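Moved into the flat in Lolham in August with 2 windows, both facing north. Every real plant I owned was dead by winter, so I switched to artificial flowers. A thread on what I've learned.

Price tells you very little. The best stems I own came from the market in Illard and cost less than lunch. The worst came in a nice box.

Look at the back of the leaves before you buy. If the veins are only printed on the front, the leaf will look flat from across the room.

Hydrangeas are the easiest to get away with. The heads are full, so you don't see the stem or the joins. Roses are harder. People know what a rose looks like up close.

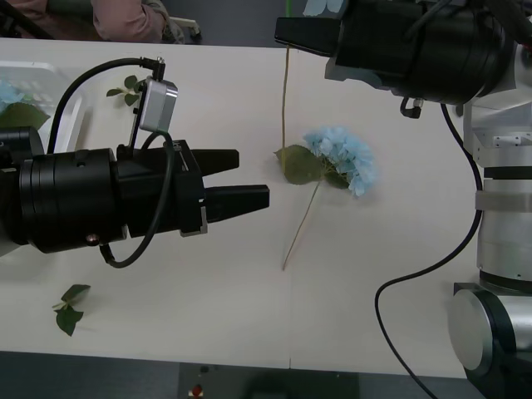
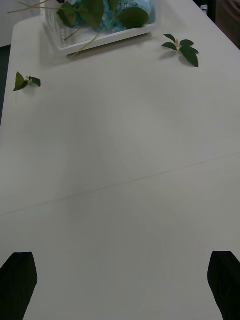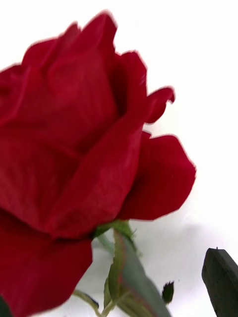
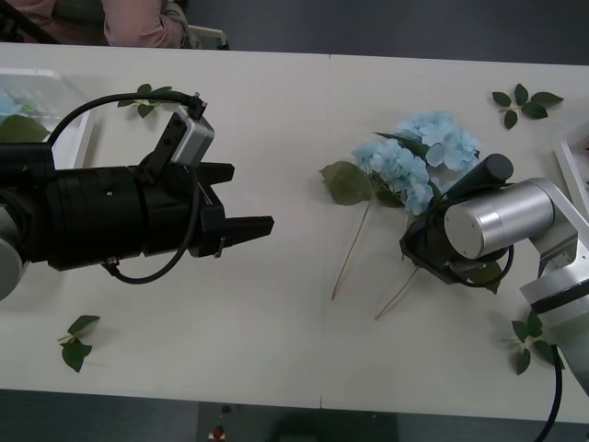
Pale blue hydrangea in the first, red rose in the third.

Dust is the main problem. I use a soft makeup brush once a month, and a hair dryer on the cool setting for the big heads. Don't soak anything with a paper-wrapped stem. The paper comes off and stays off.

Cut the stems to different lengths. I use 3 to a vase, with extra greenery pushed in low to hide the wire.

Sun fades blue faster than red. My blues live in the hall now.

The Khosravi catalog lists 500 stems and I'd buy maybe four of them. Vusitz is smaller, 200 or so last time I looked, but the greens are better.

Next on my list is eucalyptus. If you've found one that isn't shiny, tell me where.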